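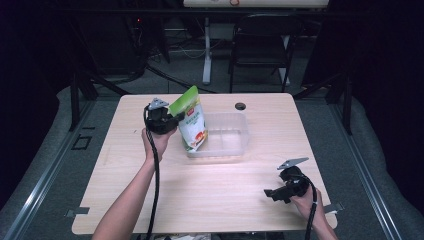 According to Ilídio Nogueira, the packets are what catch everyone out. Boxes behave themselves, he says, but a pouch sags and tips, and you have to feel for it with the grippers before you trust it over the tray.

Home | Club | Projects | Join us

He has been with the Grotness student club since April, on a packing project they call Ilen, and he talks about it very fondly – for a good hour, over two mugs of tea.

"You hold one gripper in each hand, and at first your left hand sulks," he told me. "Mine did for the first 30 goes, I should think."

The club wants up to 1,000 goes by the end of the project, and has 59 it is really pleased with.

"We're slow, I know we are," he said, laughing. "But I'd sooner have a slow one I can learn from – and the younger ones are getting so good at it!"

This site uses cookies. Accept | Settings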